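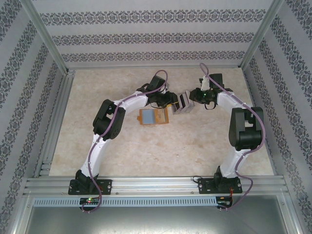
Re: Lorries on the Trimcombe road, and the message that went round

From: Lowri Probert
To: Trimcombe residents list
Date: 2023-02-14

Milagros Painemal wrote:

> Has anyone heard why the Trimcombe road was shut this morning?
> My cousin in Susow was sent a text saying the police had found
> something under the bridge and that everyone should stay at home.
> It had already gone to the school parents' group when I got it.
> Should I pass it on or not?

Please don't pass it on. I rang the council highways desk at lunchtime. A lorry had shed part of its load by the bridge and the police held the traffic while it was cleared. The road was open again before eleven. They knew of no search and no advice to stay indoors.

The same wording went round in September, when the water was off at Flullus. Only the place name has been changed. That one reached the parents' group as well, and two of the shops shut early.

If you get a message like this, check the council's roads page or ring them before sending it to the whole list. We have 591 addresses on here now and a lot of people forward whatever arrives.
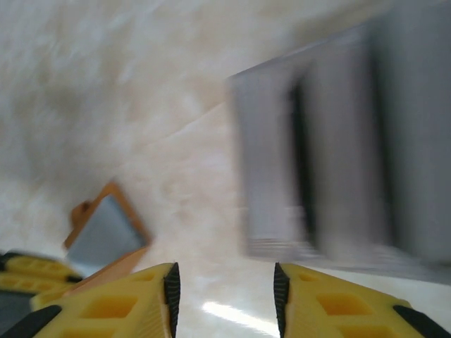
Issue 571

The list digest goes out under that number tonight, with a short correction at the top. Anything else for it should reach me by six. I still need the Valdebenito notice about the bus stop, and whoever is sending it, please keep it under 500 words. The last one was over 600 and I had to cut the timetable.

Lowri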